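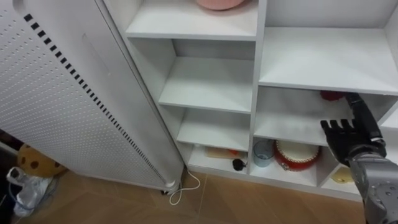 White cubby shelving beside a floor-standing appliance on a caster.

Keeping Open Shelving in Order
Plultton Household Advice, sheet 378

Residents are advised to leave a clear gap between shelving and any appliance that draws in air. Power cords should be coiled loosely and kept away from wheels. Compartments are best emptied one at a time and wiped from back to front with a damp cloth, then left open for 30 minutes before anything is returned.

Whole fruit may be kept on the top surface, provided that the pieces do not touch — bruising spreads quickly where they do.
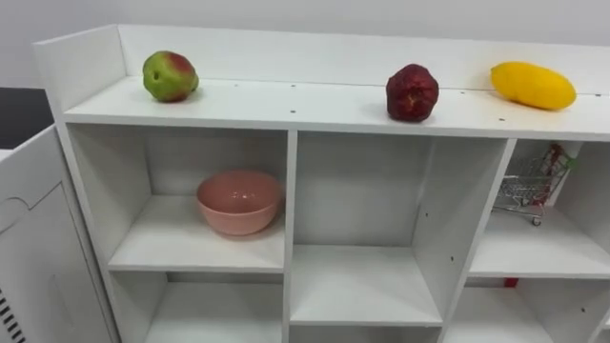

Fruit spaced along the top of the unit, with a pink bowl in a cubby underneath.

Bowls should be stored low enough to be lifted out with both hands. Screw holes collect dust and may be cleaned with a dry brush each December.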